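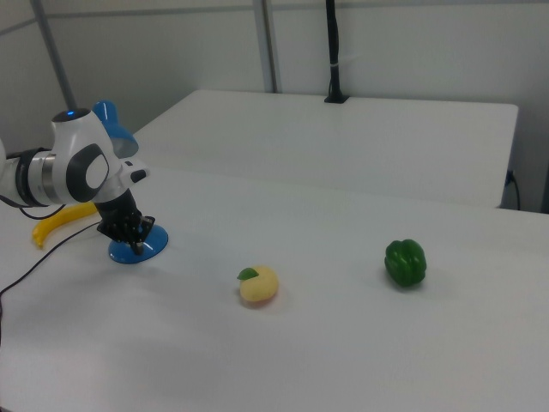 *Toy banana, toy peach and something blue on the big white table in Stosthorpe.*

**Still-life lending shelf opens at the Walberg Street drawing room**

STOSTHORPE, September 19, 2024 — If you have ever wanted to draw a bowl of fruit and found the fruit had been eaten by lunchtime, good news! The Skasard Drawing Room at 801 Walberg Street has opened a lending shelf for still-life objects, and anyone with a Stosthorpe library card can borrow from it free of charge.

The shelf starts out with 100 things to draw. There are jugs, bottles, shells, a couple of old clocks, a very handsome boot and a whole crate of toy fruit. Borrowers can take up to four objects home for three weeks, or set them up on the spot at the large white table and stay until closing.

The toy fruit is already the runaway favorite, and it's easy to see why. A peach is about the friendliest thing a beginner can draw (one round shape, one soft shadow, done), and a banana is a wonderful next step with that long curve and the darker tip. They don't roll far, they don't go soft, and they look exactly the same in week three as they did on the first evening. Anyone who has tried to finish a painting of real peaches in summer will know what a gift that is.

Then there's the lamp. The drawing room has several to choose from, but people keep asking for the blue one with the dome base, and it's a lovely object in its own right. The shade is dark navy and bell-shaped, the base is a much brighter sky blue, and a black gooseneck bends between them. It was meant to be used for lighting other things. At the opening evening half the people at the table were drawing the lamp itself.

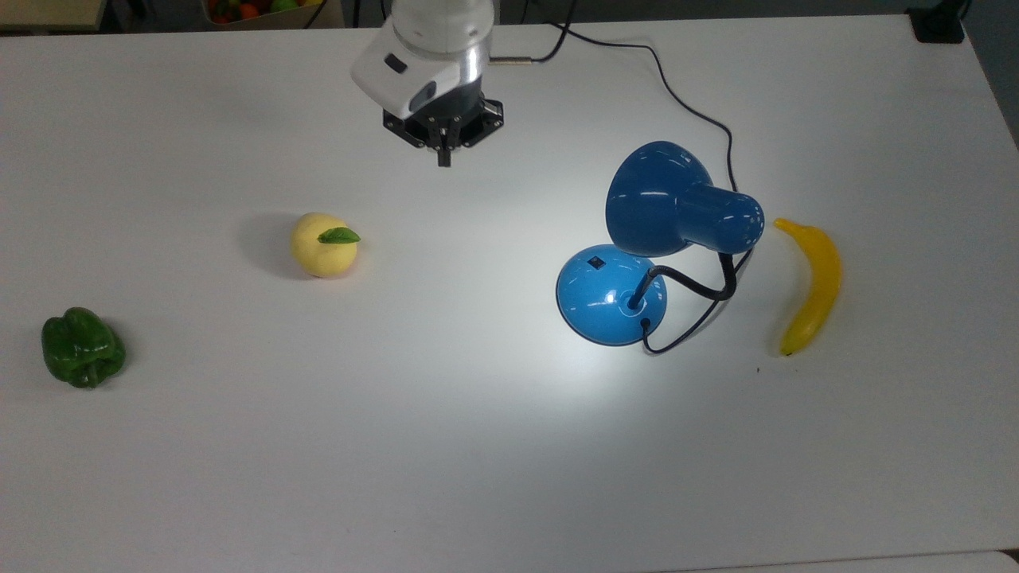
A single light makes a huge difference to a still life, especially for people who are just starting out. With only the overhead lights on, everything on a white table looks a bit flat and the shadows are faint. Bring a lamp in low and to one side and suddenly the fruit has weight. The shadow has a clear shape of its own, and you can draw that first if the fruit scares you. Moving the lamp a few inches gives you a new picture without touching anything else, so one banana can easily fill an evening.

The white tabletop helps too. The drawing room used to run its sessions on a set of dark folding tables, which swallowed every shadow that fell on them. The new table was paid for out of last year's Kinnunen Fund grant, $449 in all, and regulars say it's the best thing the room has ever bought. Pale paper cups, blue glass and yellow fruit all look terrific against it. Please put down a board if you are working in ink or charcoal!

**How borrowing works**

Choose your objects, write them on the card by the door and show your library card at the desk. Lamps can go home too, one per borrower, but they need to come back after one week instead of three. Bulbs are included. Cords should be coiled and tied before a lamp goes back on the shelf, and fruit goes in the crate with the lid on.

Anything that gets chipped or scratched is still welcome back. Chips and scratches are fun to draw, and there's no fine.

Beginners who would like some company can come to the evening table, where one arrangement is set out for everybody and there's no teaching as such, just a lot of friendly looking and comparing. There are seats for 60 across the month and places can be held at the desk. Pencils and newsprint are provided. Bring your own paint.

**Wanted: odd shapes**

The shelf is also looking for donations. Toy vegetables are top of the list (there's plenty of fruit but not one eggplant), along with plain cups, small boxes and anything with an interesting handle. Things with a strong single color are especially useful — a red teapot would be heaven. Please no glass thinner than a jam jar, and nothing larger than a breadbox, as the shelves are only so deep.

A wall of borrowers' drawings will go up in December in the front hallway, and every piece handed in will be hung, finished or not. Drawings can be dropped off at the desk in any size up to poster paper. Write your name and the objects you borrowed on the back.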